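Cosmetic Skin Arts, Level 1
Handout 2: Skin Preparation and Patch Testing for Temporary Color
Instructor: Pei-shan Yu
Issued Jan 17, 2020

Scope of this handout

Students enrolled in Level 1 are expected to read this handout before the first practical session on plant-based and cosmetic skin color. It covers the structure of the skin as far as it concerns the surface artist, the client record, the patch test, and the conditions under which a service must be refused. Design and line work are treated in Handout 3.

The skin as a working surface

The skin has an outer layer, the epidermis, and a deeper layer, the dermis. Temporary color applied with a cone, brush or sponge stays in the uppermost cells of the epidermis and fades as those cells are shed. The palms and soles have the thickest outer layer and generally take the deepest stain. The backs of the hands, the wrists and the forearms stain more lightly, and students should tell clients so before work begins.

The dermis contains blood vessels, nerves and the fibers that give skin its strength. No product used in this course is intended to reach it. Where the skin is open, whether from a scratch, a recent wax or a medical procedure, the barrier is lost and color must not be applied. Closed wounds that still carry stitches are treated as open skin for the purposes of this course.

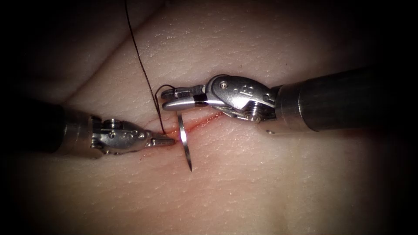

Figure 1. Incision on a synthetic tissue pad, with two robotic surgical instruments.

Healed scars may be decorated only when the surface is fully closed, flat and free of tenderness. Scar tissue often takes color unevenly. The artist should place the design so that a patchy result will not spoil its main lines, or should offer the client another site.

The client record

A record is opened for every client, including fellow students. It must show the client's name, known allergies, any skin condition, recent procedures on the area and the product to be used. Students working in the Grallow studio use Form 677. Those placed at the Sustham salon use the salon's own card, provided that it asks for the same information. An unsigned record is not valid.

The patch test

Clean a small area on the inner forearm and let it dry. Apply a spot of the mixed product, leave it for the time stated on the label, and remove it with plain water. Ask the client to watch the area for 48 hours and to report any itching, swelling, blistering or redness. The result is entered on the record before the appointment is confirmed.

Products sold as "black henna" are not permitted on the premises. Many contain hair dye chemicals that can cause severe reactions and lasting sensitivity. Any paste whose ingredients are not listed in full is to be handed to the instructor unopened.

When to refuse a service

Refuse or postpone if the patch test shows a reaction, if the area is broken, sunburned or inflamed, or if the client declines to complete the record. Questions about a medical condition are referred to the client's physician. Students do not give medical advice.

Assessment

The written paper carries 100 marks out of a course total of 300. Practical assessments are held in April. Please read the Phùng chapter on skin types before the next class and bring a clean apron.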